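Clostora Two-Arm Table Cell
By Myfanwy Foulkes
2019-06-17

The Clostora cell does light handling work at a packing or gift counter: picking up, turning, and setting down small flat goods. It is built for shops that still do this by hand.
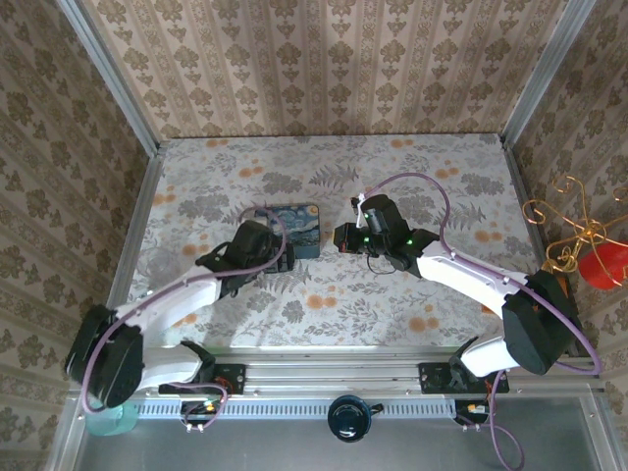 Setup takes one person and no special tools. Both arms bolt through black mounting plates to a single aluminum rail along the front of the table, so the reach is the same from either side. A printed cloth can stay on the tabletop, and a coaster is a good first item to teach.

At Nestska, the cell handled 2,534 pieces in May. The four packers there now spend more of the shift on checking and customer orders. Tamás Oláh, the shift lead, asked that staff be able to stop the arms themselves, and every cell now ships set up that way.

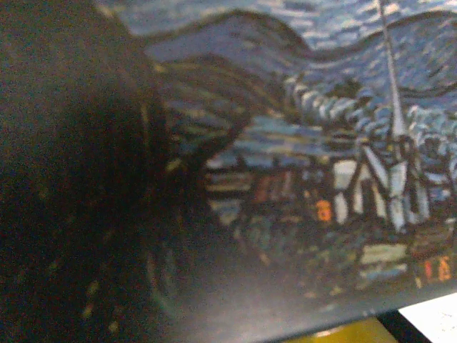
Print checks are done by the operator on screen. Glossy stock needs some care with lighting, as glare can gray out part of a design, like the area between the cypress and the village.

Training takes 16 hours.

Last updated 2 weeks ago
Contact Clostora Sales | © Clostora | Back to top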